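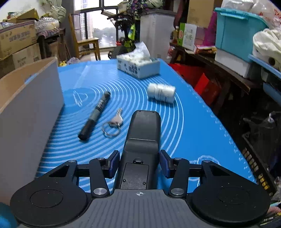

**Jaw desynchronization** is a fault in two-finger grippers in which the finger jaws stop closing at the same rate. One jaw reaches the object first and pushes it sideways before the other makes contact. The fault occurs in motor-driven grippers and in hand-held grippers used to record demonstrations of tabletop tasks, such as sorting pens, keys and pill bottles.

## Causes

In linkage-driven designs, each jaw is carried by arms turning on pivots. Wear at one pivot lets its jaw lag behind the command. A loose pivot cap has the same effect but appears suddenly, often within a single shift. Uneven finger padding is a less common cause.

## Effects

Light or round objects suffer most. A bottle lying on its side tends to roll out of the grasp, and a ring of keys may be caught by one key only. Heavier objects hide the fault, as friction with the mat holds them in place until both jaws arrive.

In recorded demonstrations, the operator often corrects for the lag by turning the wrist. The correction is stored with the rest of the motion, and a robot trained on it will repeat the turn even with sound jaws.

## The Fomik case

The fault was described in detail by Jessie Munro, a test engineer at Böttcher, after a run of failed grasps on the Fomik gripper. Jaw lag had reached 2 mm on 8 of the 14 units inspected. The control software, Tornudance, measured total opening only and logged no error - a closed gripper read as closed whichever jaw had moved.

Four units were withdrawn in May after a jaw sprang back under load, a pinch hazard to anyone clearing the work surface.

## Detection

The usual check closes the jaws on a centered pin and measures how far it shifts. Later Fomik units carry a separate position sensor for each jaw, supplied by Iveck, and stop when the two readings disagree.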